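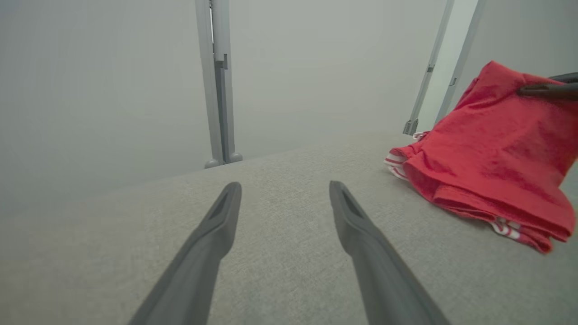

Retno Nasution thinks I should stop posting my videos everywhere at once, and she told me so in the comments last week. Her point was that a clip made for one site looks lost on another, and that I'd be better off picking a home and staying there. I grumbled about it for a day or so (I like my routine!) and then Trellon went and changed its upload rules, so now I'm having to think about it anyway.

If you missed the news, Trellon is dropping its old length limit for free accounts. Until now you got 5 minutes per video unless you paid, and anything longer had to be chopped up into parts. Starting 13 Oct 2026 the limit goes away for everybody who has confirmed an email address, and paid members get chapter markers and a second caption track on top of that.

I've been on Trellon since it was mostly people showing off their guitar pedals, so I'm pretty happy about this one. My longest series over there is a bread course that I had to cut into so many pieces that people kept landing in the middle of it and asking where the flour went. I can finally put the whole thing back together!

There's a catch, though, and it's the part I'd read twice if I were you. Old videos don't get merged on their own. You have to upload the full version as a new video, and the views and comments on the parts stay where they are. Arif Siregar, who runs the Trellon help forum, wrote that a merge tool is "on the list" but wouldn't give a month for it. I asked. He sent me a smiley face.

So what am I doing with mine? I'm leaving the old parts up and adding a link to the full video at the top of every description. My most watched part has 485 comments on it and some of them are more useful than anything I said out loud, so I'm not about to throw those away.

The other change is in search. Trellon will now read your captions, which means the words you say in the video count along with the title and tags. If you've been letting the automatic captions slide (guilty), go fix them before you do anything else. Mine had me saying "sour toad" for an entire lesson. Caption files can be up to 2000 lines, and that's plenty unless you talk even faster than I do.

Brolivetti, the other place I post, hasn't said a word about any of this. Their free accounts were already fine on length, but the player is slow on my phone and their caption editor still loses my work if I switch tabs. Prasetyo Chin emailed to tell me he moved his whole channel from there to Trellon back in June and hasn't missed it. I'm not ready to go that far, and I still get nice long emails from Brolivetti viewers, so for now I'll keep both going and see what the numbers do over the winter.

Retno, you may be half right. I'll put the full bread course on Trellon first and only the short trailer on Brolivetti. If you've already tried one of the longer uploads, tell me how long the processing took, and whether your thumbnail survived!

2 comments | 5 shares

Search this site Go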